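OK so I have been putting this off for two weeks but it's a thread now. How I learned to drink tea without sugar, at 54, after a lifetime of what my sister calls "hot syrup." 1/

Background: I grew up on the kind of tea where the spoon practically stands up. Condensed milk, three sugars, a heel of bread to dunk. I still love it and will not hear a word against it. 2/

But my doctor had A Talk with me in August and sweet drinks were the first thing on her list. Coffee I could take black. Tea, no way. I tried going cold turkey with the grocery store bags and it was like drinking a wet envelope. 3/

So I whined about it at work and Tomomi Mizuno (desk across from mine, patient woman) asked what temperature my water was. Reader, I did not know water had options. Boiling! It's boiling! 4/

Turns out I'd been scalding green tea for years. She had me let the kettle sit with the lid off for a few minutes first and use half the leaves I thought I needed. Same box of tea, way less bitter. I was kind of mad about it. 5/

Then I got into oolong and that was it for me. There's a little shop called Derari over by the old bus depot that sells it loose in 2 oz bags, and the guy lets you smell everything. I went in for one bag and came out with four. 6/ 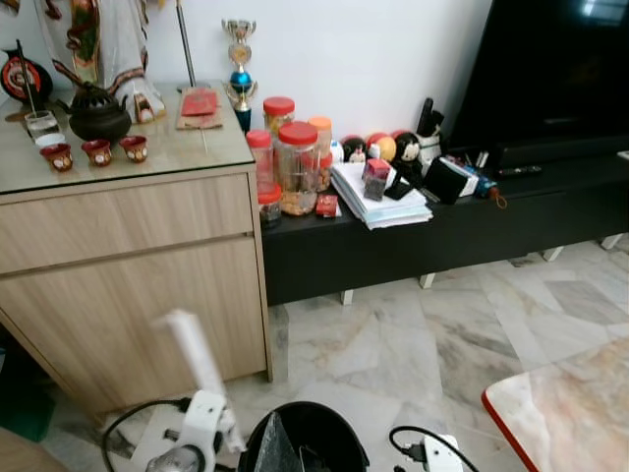 Teapot, small red cups, and you know I want a refill already.

Small cups are the other thing!! I used to drink out of a mug the size of a flower pot and the bottom third was always cold and sad. With a tiny cup you finish it while it's hot and pour another one. 7/

And the second pour is better than the first. I'd been throwing the leaves out after one go like a fool. A decent oolong will give you four or five rounds, and round three is where mine gets that sort of buttery thing going. 8/

Somebody asked about amounts. I do a heaping teaspoon for a small pot, first steep under a minute, then add a bit more time each round. I don't own a scale for this and I'm not getting one, Theophilus, stop sending me links. 9/

Things I bought that I didn't need: a bamboo whisk (I don't drink matcha), a thermometer that died in a week, and a $200 electric kettle I sent back because it beeped at me. My stovetop one is fine. 10/

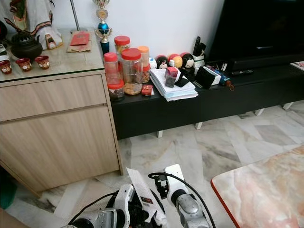
Sugar update for the people who asked. First two weeks were rough, I'm not going to lie to you. I'd get to about three in the afternoon and start looking at the honey jar. Toast helped. So did roasted barley tea, which smells so much like breakfast that my brain sort of let it go. 11/

What doesn't work for me: stevia (tastes like a battery), cinnamon sticks (fine, but then it's just cinnamon), and anything labeled "dessert tea." I had a caramel one from Rurano and it smelled amazing and tasted like a candle. 12/

I do still have the condensed milk version at Ewurabena Quaye's house on Sundays – one cup, full sugar, no regrets. Her mother would be insulted otherwise and I'm scared of her mother. 13/

The funny part is it tastes too sweet to me now. I got halfway down the cup last Sunday and had to slow up. Didn't tell anybody. Well, I guess I'm telling all of you. 14/

If you want to start, get something roasted and hard to mess up. Hojicha or a dark oolong. Skip the fancy greens until you've figured out your kettle, they're fussy and they cost too much to ruin. 15/

Oh and rinse your pot with hot water before you start, it really does keep the tea warmer. Don't wash a clay one with dish soap. Ask me how my first clay pot tasted. Lemon Fresh. 16/

Going to Derari again Saturday so if anybody local wants something picked up, tell me by Friday night. Genalyn, I already have you down for the jasmine. 17/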